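My wagon rolled past 200 thousand miles in August, and I swear half of that is down to the dumb little habits I've picked up in the garage. So, a few of them!

Bag your trim screws as you go. Sandwich bags, a marker, done - I write which door they came from, and I put the bag on that seat so I can't lose it. Heater vents, glovebox hinges, all of it gets a bag.
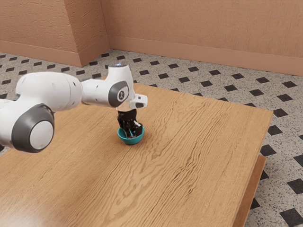

Old door seals squeak like crazy in cold weather. I wipe mine down with soapy water, dry them off and rub in a thin coat of silicone grease (thin! I overdid it once and wore it on my good coat all winter).

Stuck bolt? Penetrating oil the night before, then go to bed. I still lose my temper with the exhaust ones, but less.

And warm up the plastic clips with a hair dryer before you pry. A replacement set cost me 16 bucks, and I was pretty sore about it.

Shares 73
Comments 16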